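4.2 Dobrar roupa: o que já dá e o que ainda não dá

Passamos agora à tarefa que mais tempo consumiu na campanha. A dobra de camisetas parece simples no papel. Não é. O tecido muda de forma a cada contato, a câmera perde metade do contorno quando uma manga entra por baixo do corpo da peça, e o planejador herdado do projeto Grestier supunha objetos rígidos. Foi preciso refazer boa parte dele.

Protocolo: peça lançada sobre a mesa em pose arbitrária, dois manipuladores, uma política aprendida por demonstração. A execução termina quando a peça fica dobrada em formato retangular ou quando se esgota o tempo. Intervenção humana encerra o episódio e conta como falha. Foram 61 episódios no total, todos com peças de algodão ou mistura de algodão, compradas da Tredasport em um único lote (a variação entre lotes não foi estudada, fica para depois).

Dividimos a tarefa em duas fases. Fase 1, esticar: localizar dois pontos da barra, pinçar, puxar até o tecido assentar. Fase 2, dobrar: mangas para dentro, depois barra sobre gola. A fase 2 é quase toda geométrica e, quando a fase 1 sai bem, costuma dar certo. O gargalo está na primeira. As falhas se concentram ali, e são de poucos tipos: pinça que pega duas camadas em vez de uma, pinça que fecha no vazio, manga que fica presa sob o corpo e deforma o contorno.

O caso da dupla camada merece nota. A espessura do tecido fica abaixo da resolução do sensor de profundidade, logo não há sinal geométrico para separar frente e costas. O operador humano resolve isso com os dedos, esfregando de leve. Nossas garras não tem sensor tátil. Tentamos compensar com um pequeno movimento lateral após o fechamento, observando se o restante da peça acompanha; ajuda, mas custa tempo e às vezes desfaz o que já estava esticado.

Cores escuras pioram tudo. Em peças claras o vinco aparece como sombra e a segmentação acompanha; em azul-marinho ou preto o contraste interno quase some e sobra só a silhueta contra a mesa. Mesma política, mesmos pesos. Aumentar a exposição recupera parte dos vincos mas satura o tampo branco. Ficamos com um meio-termo, pouco satisfatório.

Comparação com a bancada da Osen, que usa um molde basculante: lá a peça entra já posicionada por uma pessoa e a máquina só dobra. É rápida, é confiável, e resolve outro problema. Para lavanderia industrial talvez baste. Para uma casa, onde a roupa sai do cesto embolada, a parte difícil fica justamente com quem queria se livrar dela. O módulo Nyaga, testado em julho, tentava cobrir essa etapa com um único braço e foi abandonado: sem o segundo ponto de apoio o tecido gira em torno da pinça.

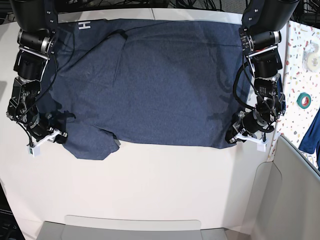

Figura 2. Camiseta azul-escura com os dois cantos inferiores presos pelas garras.

4.2.1 Discussão parcial

Mesmo com as duas garras fechadas nos cantos, a barra pode continuar irregular, como na Figura 2, onde um lóbulo de tecido desce abaixo do corpo da peça. Pode ser uma manga. O estimador de contorno precisa decidir isso antes de seguir para a fase 2, e um erro aqui se propaga para todas as dobras seguintes. Vincos suaves, ao contrário, são tolerados sem problema.

Resposta curta à pergunta da introdução: dobrar uma camiseta, em mesa livre de obstáculos na área de trabalho e com iluminação uniforme, sim, com ressalvas. Dobrar o cesto inteiro, ainda não. Calças e peças com zíper ficaram fora do protocolo. Meias tambem. A extensão para toalhas é tratada na seção seguinte, com a mesma política e sem novo treinamento.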